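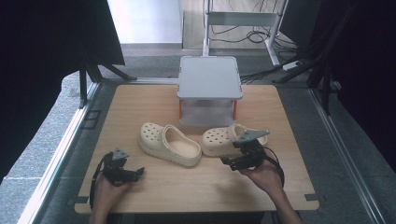

Figure 3. Cream-colored clogs on a light wooden board, with a gray platform behind them.

Reading time: 4 min

Home | Issues | Articles | Authors

4. Date errors in the Marholm sentence records

4.1 Source of the errors

The record system used in the Marholm district was built to hold one sentence per person. When a court gave a second sentence, the clerk had to enter it as a note, and the release date was then computed by hand. In January the district moved to the Latitz module, which computes the release date itself. The module reads the main sentence and the days already served, but it does not read the notes. For a person with two sentences to be served one after the other, the computed date was therefore too early.

We examined 1427 records which were open at the time of the move. For each record we computed the release date again from the court papers and compared it with the date given by the module. A difference of one day was accepted, as the two courts of the district do not count the day of arrest in the same way.

4.2 Kinds of error

Most differences fall into two groups. In the first group the second sentence is missing completely. In the second group the sentence is present, but the days spent in custody before trial were subtracted two times, once from each sentence. The second group is harder to find, because the record looks complete on the screen and only the sum is wrong.

A smaller number of records had a date that was too late. These come from good-conduct days that had been granted on paper and were never entered. The district office did not look for such cases in its own review, which covered only early dates. We think this is a weakness of the review -- a person who is held too long has the same interest in a correct date.

4.3 Checking by hand

Two clerks in the Sotness office repeated the calculation for 600 of the records, without seeing our results. They needed nearly 15 minutes for each record. Where the clerks and our program did not agree, the court papers were read again by both authors. In most of these cases the reason was a handwritten correction on the sentence form, which our program could not read.

The clerks also told us that they had learned to distrust the date on the screen and kept their own lists. These lists were useful for our work, but they were not known to the prison, and the prison released people by the date on the screen.

4.4 Effect of a simple rule

We then tested a rule that holds any record for review when the note field is not empty and the computed date lies within the next 30 days. The rule found all early dates of the first group. It found only a part of the second group, since many of those records have no note. A full correction requires that custody days are stored once per person and not once per sentence. The supplier of the Lightfoot system, used in the neighboring district, stores them in this way, and we return to this design in Section 5.

Related articles
Custody days and how courts count them
Moving old court records to a new system: the Sotness case
Notes fields in public records
Paper forms beside the Lightfoot system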